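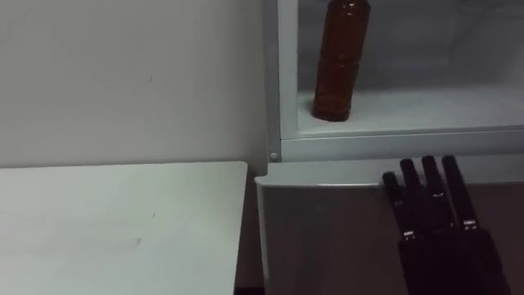

They can sign whatever they like in the capital, but until my sister's bus is allowed over the bridge it's only paper, came a voice from the back of the hall at Renduvberg, and there was a fair bit of stamping in agreement, and somebody had to ask for quiet so that the delegate could go on with her speech.

She did go on, for a good while, and to be fair to her it was a decent speech. But it was the remark about the bus that people were still chewing over when the chairs were being stacked, and it has stayed with me ever since, all the way back across the hills and through several attempts at starting this article.

Renduvberg and Cudotmont face each other across the Nellari, a river you could throw a stone over in a dry summer. For longer than anyone living can remember they were more or less one town with two names. You bought your bread on one side and had your teeth seen to on the other, and if you married somebody from over the water your mother cried a little at the wedding and then saw you every Sunday anyway. The border ran down the middle of the river on the maps, and that was where most people were happy to leave it.

Then came the quarrel over the upper valley, which I won't try to untangle here (I have read three histories of it and they don't agree even on who moved the first fence). The shooting was a long way upstream and lasted 118 days. Hardly a shot was heard in either town. The bridge was shut in the first week all the same, and the fighting had been over for years before a single lorry crossed it again. Cars followed after a fashion, with a permit, and then people on foot, with a different permit. The buses never came back at all.

What is on the table now is called the Pandey text, after the lakeside village where the two sides met to write it. It runs to 35 articles, and I'd encourage anybody with a free evening to have a go at it, as it's a good deal more readable than these things tend to be. Most of it deals with the upper valley: where the soldiers stand, who mends the dam, how the grazing is shared out. The bridge gets Article 5, and Article 5 has four sentences in it. The last of them says that public transport will be restored "when conditions permit".

You can imagine how that went down in the hall. Whose conditions? Who decides that they've permitted? I put it to an official on the Cudotmont side, over a very good plate of dumplings, and he gave me what I thought was a straight answer. If they had tried to fix a date, he told me, they would still be sitting at Pandey arguing about it, and the soldiers would still be in the valley. Leaving it loose was the price of getting the rest. He seemed a tired man and I liked him, and I can see his point.

I can see the other point too, though, and the longer I stayed the more I leaned that way. Peace talks are run by people who think about armies, quite naturally, because armies are what frighten us. The trouble is that a family on the Nellari hasn't seen a soldier in years, apart from the bored boys at the permit window. What they have seen is a grandmother who can't manage the walk from the checkpoint to the market, and cousins who have grown up hardly knowing each other, and a dentist who closed his practice when half his patients stopped coming. I met a couple in Cudotmont who keep their clock set by the Renduvberg church bell and haven't been inside that church since their daughter's christening. They weren't bitter about it. They gave me plum cake and asked what the weather was like over there!

There's a more worldly argument as well, for those who don't care for plum cake. Both parliaments still have to approve the text, and in both of them the numbers are tight. The members for the river towns are wavering, and they are wavering over Article 5, which must be the cheapest promise in the whole document. A bus costs very little beside a dam. One service each way on market day would do to begin with, with the permits checked on board as they used to be on the old night train, and I honestly doubt that any general on either side would lose sleep over it.

The votes are due in November. I asked in Renduvberg whether people would turn out for the rally beforehand, and got a shrug and a "depends on the rain", which I'm told is how people there say yes. The old bus shelter is still standing at their end of the bridge, by the way, with the fares painted up inside, and somebody has been keeping the nettles down round the bench.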